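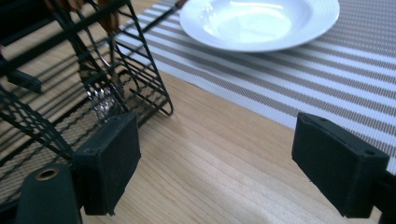

Sundier return with a second album, and a lot of talk

Fullmont four-piece Sundier will release their second album, Flornska, in April on the small Lammers label. The press notes promise "a complete reinvention". The first single, four minutes of chiming guitar and buried vocals, sounds a good deal like the last record.

Singer Waltraud Sauerland says the band wrote 73 songs and threw most of them away. Perhaps so — bands do tend to say that. She also calls the album "our kitchen record", without explaining what the term means.

A vinyl run of 896 copies goes on sale at 9am on release day. Tour dates are promised, though the same was said last time and only two shows took place.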